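About Zekosov

Zekosov builds simulated workcells for robot arms. We sell them as ready-to-run packages, along with the task definitions, scoring scripts and support needed to use them for training and testing manipulation software. We do not sell hardware. The company works out of one office in Gasport, New York, with a staff of 8.

What we sell

Our main product is Astov, a library of tabletop and floor-level cells. Each cell contains an arm model with gripper, a work surface, a set of small objects and a surrounding room. Customers load the cell into their own simulator, connect a controller and run episodes. The current release has 300 task layouts. A layout fixes which objects are present and the ranges within which their positions may vary. Seeds are stored with every episode, so a run that fails on a customer's machine can be repeated on ours.

The second product is Bassey, a scoring service. It reads the state log from an episode and reports grasp attempts, contact forces, object displacement and final pose error. Bassey works with Astov cells and with customer cells that follow the same log format. The format specification is supplied with every license, including the trial.
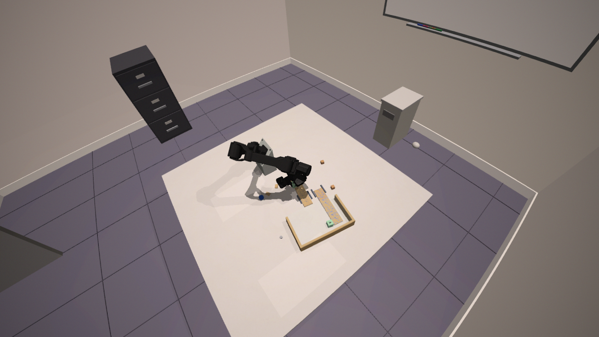 Layouts are built from a small stock of parts: cubes, balls, pegboard planks, blocks and open trays. Keeping the stock small makes results comparable from one layout to the next. Mass, friction and dimensions for each part are listed in a plain text file and can be overridden. Room furniture is a separate layer. It can be swapped or switched off without touching the task, which is useful when testing whether a vision model depends on the background.

How we work

A new layout goes through 2 checks before release. The first is a physics check: objects must settle without jitter or interpenetration, and the arm must have a collision-free path to every target. The second is a scoring check, in which a scripted controller runs the layout some 3000 times with varied seeds. Layouts whose scores drift between identical seeds are returned to the author.

Custom cells are quoted by the job. We need the arm model, joint limits, gripper geometry and a written statement of what counts as task success. Drawings of fixtures are helpful. If the success condition cannot be measured from the state log, we will say so before quoting.

Support and licensing

Licenses are per site and run for one year. Patch releases go out on Friday and include a list of changed layouts. Changed layouts receive a new version number, and the old version stays available for the length of the license. Support requests should include the layout number, the seed and the simulator version.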